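Search tickets
Last updated: May

Kustura hand gripper, left pad slipping on heavy fabric

Folding job, jeans on a quilted bed cover. Grip force set to 60, the factory value. Thin shirts hold fine. Denim slides out of the pads at the hem on most lifts. Wiped both pads, re-zeroed the jaws, no change. Raised force to 80 and the slip is less frequent. Counter reads 1000 cycles.
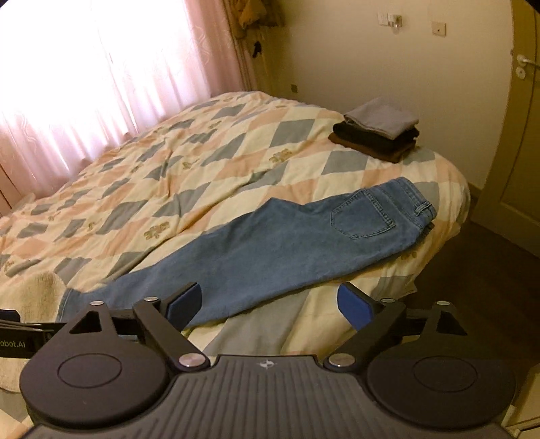
Purnier support wrote back that 80 is safe for denim and the pads aren't due until 3000. Check the left pivot screw for play first. Ticket stays open.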